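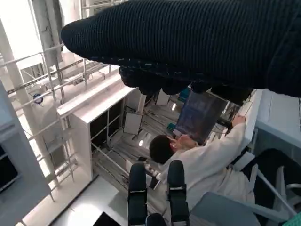 Ticket: timing box drops the 60 foot on left lane
Opened by: Ojārs Rozīte
Opened: 23 Dec 2022
Track: Uleck Dragway
Status: Open, waiting on parts
Priority: High (test and tune in February, need it fixed before then)

Problem
Left lane 60 foot time blank on the slip. Right lane fine. Reaction and ET both print ok, so the box is alive. First seen at the last bracket night, 6 runs out of 63 with no 60 foot. All left lane.

Setup
Oneo timing box, Reker beams both lanes, Baert cable from tower to the tree. Box firmware not touched all season.

Log

Entry 1
Cleaned lenses on the left 60 foot beam. Bit of rubber dust, not much. Walked through the beam by hand, tripped every time. Thought that was it.

Entry 2
Not it. Ran my own car down the left lane, 3 passes. Second one blank. Slip shows reaction, then nothing, then 330 and the rest as normal.

Entry 3
Swapped left and right beams. Fault stayed on the left. So beams are good, both of them. Put them back where they were.

Entry 4
Swapped inputs at the box. Fault moved to the right lane on the slip. So box is good too. That leaves the cable run or the connectors. Should of done this first.

Entry 5
Meter on the left cable, reads fine sitting still. Wiggled the plug at the wall end and it went open. Pulled the boot back, green inside, one pin nearly gone. Cut it back and crimped a spare on. Better but still drops if you lean on the cable where it goes under the return road gate.

Entry 6
Dug up that section. Jacket is crushed flat, gate wheel has been rolling over it. Replacing the whole run, 90 feet, not splicing.

To do
- order cable and two plugs, same Baert type
- conduit under the gate this time
- recheck beam hieght after, left one got bumped
- put inputs back the right way round on the box!! they are still swapped

Note for whoever runs the tower: do not use left lane 60 foot numbers for anything until this is closed. ETs are good, records stand.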